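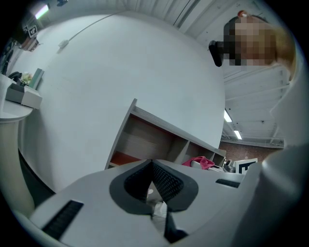 Ticket: episodes dropped at the tracking step, cloth task
Opened by: Domnica Radu
Site: Brastlow, office floor
Status: open, waiting on Vustus support
Date: January 14, 2022

Hi again, me with the cloth task. I'm putting everything in one place this time so you don't have to dig through my old messages (sorry about those, there were a lot).

Short version: we recorded 476 episodes of the pick-up-the-cloth task with the hand-held grippers and the Vustus pipeline threw out 47 of them at the tracking step. They all end with the same line in the log, "pose track lost, episode rejected." No crash, no warning before it, the job just carries on to the next one and finishes green. I only noticed when the episode total in the training folder didn't match what I had on my sheet.

What I expected: a few rejects, sure. The bowl task we did before this one had 2, and I could tell why for both of them as soon as I played them back (I'd swung the thing around like a tennis racket).

Setup, in case it matters: hand-held grippers with the wide lens, headsets on the people doing the demos, the usual square markers around the room, pipeline on the Arivine workstation. Same software version as the bowl task. I checked twice!

What I've tried so far, in order:

1. Reran the whole batch from scratch. Same 47 rejected, same file names. So at least it's not random, which cheered me up for a minute.

2. Reran only the rejected ones with logging turned all the way up. The tracker starts out fine on every one of them and then loses the room partway through, usually when the gripper is tipped up and the lens is mostly getting ceiling or blank wall. My guess is there just isn't enough to hold on to up there. White ceiling, white wall, not a lot going on. 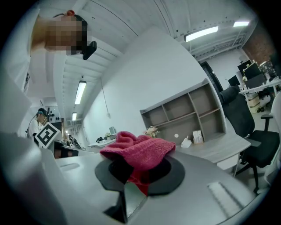 Gripper with the knit cloth over the pad. Marker board off to the left, plain white wall behind the shelves.

3. Played back the rejects and wrote down what was going on where the track drops. Most of them have the gripper held low and pointing up, with a good bit of white taking up the view. A smaller bunch have the cloth riding up in front of the lens after the pick. I don't love that second group, because a cloth in front of the lens is kind of what the task is.

4. Recalibrated the lens. I was sure this was it. It wasn't. I got a slightly different calibration file and exactly the same rejects, so I put the old file back to keep things comparable with the bowl data.

5. Raised the feature limit in the tracker config to 800. This one did something! A few of the rejects went through, but when I looked at the paths the gripper jumped sideways in the middle of a reach, and I really don't want to teach the policy that. I've set it back to the default and deleted those outputs. Please don't suggest going higher unless you've got a fix for the jumping.

6. Made a fresh map of the room before a short test session, walking slowly and including the ceiling beams and the brick this time. The test episodes all passed. But it was a short session and I was being careful with my wrists, so I'm not calling it solved.

What I haven't tried:

Running the old rejects against the new map. I wanted to ask first, since chairs and small stuff have moved since then and I don't know how fussy the matching is about that. If it's safe I'll start it tonight.

Putting markers on the ceiling. I can do it, I'd just need to borrow the tall ladder and I'd like to hear it's worth the trouble.

Questions for you:

Is there a setting to keep the good part of an episode when the track is lost late? Some of these have a perfectly clean reach and grasp and only go bad on the lift. Losing the whole thing hurts.

Does the tracker mask out the gripper itself? On our units the fingers and housing fill a big piece of the view, and if the cloth counts as "room" while it's hanging there and moving along with the gripper, I could see that confusing things. The log doesn't say either way.

Can the job please not finish green when it has thrown out a chunk of the batch? Yellow would do. I'd have caught this so much sooner.

Attached: full log from the second run, both calibration files, the old map, the new map, and my sheet with the time of the drop for each reject. The sheet is a bit messy (column F is notes to myself, ignore it).

Update, same day: Þrastardóttir from our side asked whether we can just leave the rejects out and train on the rest. We could, but they're nearly all low, upward-tilted grasps, so we'd be dropping most of one kind of pick and keeping the easy ones. I'd rather re-record those. Holding off until I hear from you about the map, and please copy both of us on the reply.

Domnica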